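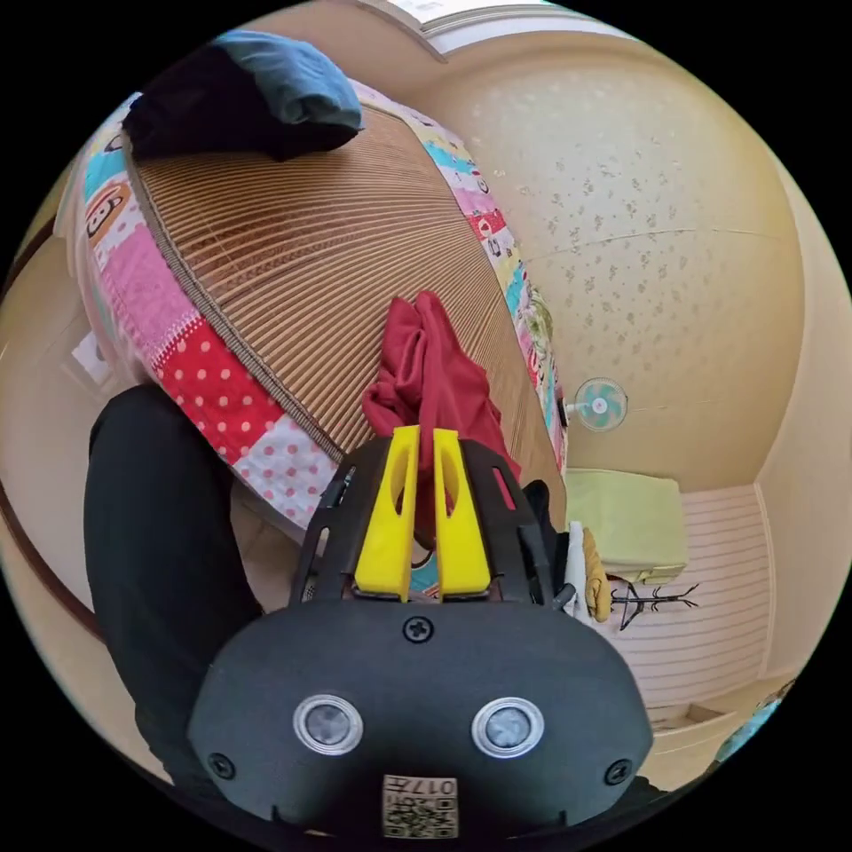 슬라이드 1. 침대 가장자리의 붉은 천과 노란 핑거

발표 메모: 기계가 집안일을 할 수 있는가 (25분)
2025-01-08

첫 슬라이드는 10초쯤 말없이 띄워 둔다. 그다음 바로 질문. "이 천을 집어서 개는 일, 지금 기계에 맡기시겠습니까?" 손 들게 하고 넘어간다.

오늘 답부터 말한다. 공장 일은 일부 된다. 집안일은 아직 대부분 안 된다. 빨래는 그중에서도 어려운 편이다.

공장 쪽 사례는 Collado 라인. 상자 크기가 정해져 있고 놓이는 자리도 정해져 있다. 1000회 반복에서 사람이 개입한 것은 2회. 이 숫자만 말하고 세부 설정은 질문이 나오면 답한다.

다음은 Weletti 시험. 같은 팔에 수건과 티셔츠를 맡겼다. 55회 시도 중 끝까지 갠 것이 17회. 실패는 대부분 첫 단계에서 났다. 옷이 뭉쳐 있으면 어디가 소매이고 어디가 밑단인지 찾지 못한다. 두 겹을 한꺼번에 집는 경우도 많았다.

여기서 잠깐 멈추고 물 마시기. 두 시험은 조건이 달라서 숫자를 나란히 비교하면 안 된다고 꼭 말할 것. 지난 11월 Gruvesmont 발표 때 이 말을 빠뜨려서 질의 시간이 전부 그 얘기로 갔다.

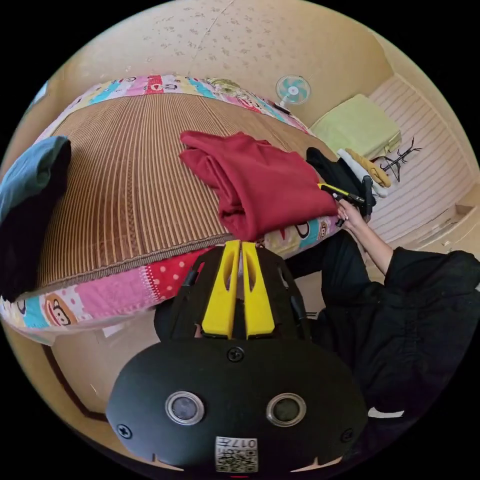 슬라이드 2. 돗자리 위의 붉은 옷, 침대 끝의 다른 옷가지

이 슬라이드에서는 배경을 봐 달라고 한다. 가는 줄무늬가 있는 돗자리, 그 둘레로 알록달록한 패치워크 시트. 사람은 붉은 옷이 어디서 끝나는지 금방 안다. 시트에도 붉은 조각이 있으니 색만으로 구분하는 방식은 여기서 헷갈릴 수 있다. 옷 일부가 침대 가장자리로 늘어진 것도 짚는다. 당기면 나머지가 따라 움직인다.

침대 오른쪽 끝에 검은 옷, 흰 옷, 연노란 옷이 모여 있다. 흰 옷과 연노란 옷은 서로 꼬여 있다. 개기 전에 떼어 놓는 일이 먼저다. 우리 일정표에는 이 단계가 따로 없었고, Restemby 과제부터 별도 항목으로 넣었다.

앞으로의 전망은 짧게. 평평한 작업대에서 한 종류만 개는 일은 세탁 공장에서 먼저 쓸 만해질 것으로 본다. 가정의 침대 위는 그보다 늦다. 몇 년이냐고 물으면 연도는 말하지 않는다. 대신 무엇이 되면 가능하다고 볼지 기준을 말한다. 처음 보는 방, 처음 보는 옷, 중간에 사람 손 없이 한 바구니.

설거지와 바닥 정리는 시간이 남을 때만. 남지 않으면 마지막 슬라이드의 참고 자료를 띄우고 질문을 받는다.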